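Print this page | E-mail this page

Stora Bin-Picking Cell: Set-Up Guide
Section 4. Gripper Comparison Trials
June 11, 2025

4.1 Purpose

This section covers the set-up and running of a gripper comparison in the two-bin cell. The procedure applies to the Wokier linked-finger gripper and the Prerkley parallel gripper. Suction tools are covered in Section 5 and use a different test set.

A comparison is valid only if both grippers are run on the same arm, with the same bins, the same objects and the same controller settings. If any of these change partway through, discard the results and start again from 4.3.

4.2 Before You Start

You will need:

-- the arm, mounted and calibrated as described in Section 2
-- two gray picking bins
-- two bar clamps
-- the mixed object set (see 4.4)
-- both grippers, with their adapter plates and cable sets
-- the Obeidat cell controller, with the trial recorder installed
-- blue tape and a marker

CAUTION: Press the emergency stop and confirm that drive power is off before placing hands in either bin. Pausing the trial recorder does not remove power from the arm.

4.3 Fixing the Bins

1. Place the two bins end to end on the wooden supports, with their rims touching. The bin nearer the operator is Bin A. The other is Bin B.

2. Fit one bar clamp on each side, near the point where the bins meet. Tighten both by hand until the bins no longer shift when pushed at a corner.

3. Check that the clamp handles are outside the approach path of the arm. Jog the arm at low speed to all four corners of Bin A and watch the clamp on the arm side in particular. The elbow passes close to it.

4. Mark the position of the supports with tape.

5. Run the bin registration routine from the controller. The routine stores the rim height and the four floor corners of each bin. Repeat it whenever a clamp has been loosened.

NOTE: Scratches and scuffs on the bin walls do not affect registration, which uses the rim only. They can affect object detection. Do not swap a worn bin for a new one during a comparison. Worn and clean surfaces return different depth readings, and the grippers will no longer have been tested under equal conditions.

4.4 Loading the Object Set

1. Empty both bins.

2. Place the objects in Bin A. Leave Bin B empty. It receives the picked objects.

3. Spread the objects so that at least one is close to a wall and at least two are touching or overlapping. A layout with every object standing clear does not separate the two grippers.

4. Include at least one round object, one flat-sided block, one long object of uneven thickness, and one soft or crumpled object.

5. Save the layout from the overhead camera as the reference for the run.

4.5 Checking the Approach

Run one approach by hand before starting the recorder. Use the brush as the target. It is the hardest object in the set for both grippers: the body is curved, the bristles give way under load, and a finger closing over both will read a contact force that is too low.
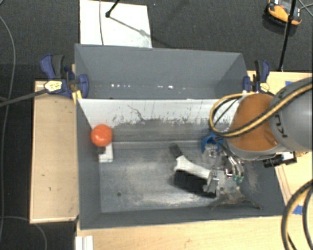 Cheuk-hei Yau

With the arm stopped at the approach position, check the following:

1. Finger position. Note which part of the brush the finger overlaps. In the example, a finger lies across the end of the white body and the bristles, at the end away from the gray grip. Record this as an end contact. A contact on the body alone is recorded as a body contact.

2. Wall clearance. Look at the gap between the upper part of the gripper and the back wall of the bin. An object lying there, like the blue one in the example, may be hidden from the camera by the gripper and the arm. Move it only if it would be struck during the descent.

3. Cable slack. The cable bundle must be free to move over the orange joint housing without catching on the clamp next to it. Rotate the wrist through its full working range and watch the loop. If the loop tightens, add slack at the upper tie point.

4. Lower cable. The loop that hangs over the wood beside the bin must not reach into Bin A at any wrist angle.

CAUTION: Do not tie the cable bundle to a clamp. A tied bundle can pull a connector off the gripper during a fast retract.

4.6 Controller Settings

Enter these values for both grippers. Do not use the tuned profile supplied with either one.

Attempts per gripper: 116
Settle time after close: 400 ms
Closing force limit: 18 N
Retry on missed pick: off

NOTE: With retry left on, the recorder stores only the last attempt on each object, and the success rate will come out too high. This was the cause of the poor match between the first two data sets taken in April.

4.7 Running the Trial

1. Load the gripper profile and confirm that the name on the controller matches the gripper on the arm.

2. Open and close the gripper five times with nothing in it. Zero the force reading.

3. Start the recorder, leave the cell, and reset the emergency stop from the operator station.

4. Start the trial. When Bin A is empty, the controller stops and asks for a reload. Return the objects to the reference layout as closely as possible.

5. After the last attempt, save the log before powering down. Logs held in memory are lost at shutdown.

6. Change the gripper, repeat 4.5, and run the second trial.

Changing grippers also changes the tool length. Load the new tool file before jogging. The Prerkley gripper is longer than the Wokier and will reach the bin floor early if the old file is still active.

4.8 Reading the Results

The recorder marks each attempt as held, dropped or missed. Compare the two grippers object by object first, then overall. Overall rates can look nearly the same when one gripper does well on blocks and the other does well on soft items.

The reference log installed with the recorder contains 1,938 attempts from earlier runs on this cell. Use it to check that a new log has the correct format. It was recorded with several closing force limits, so do not use it as a baseline.

If the force trace on the brush shows two peaks, the finger met the bristles first and the body second. Mark these attempts for review by hand. The recorder may list them as held even when the brush turned in the grip on the way to Bin B.

Continue to Section 5, Suction Tools.

Questions about this section: Habibur Patwary, Cell Documentation | Copyright 2025 Stora. All rights reserved. | Back to top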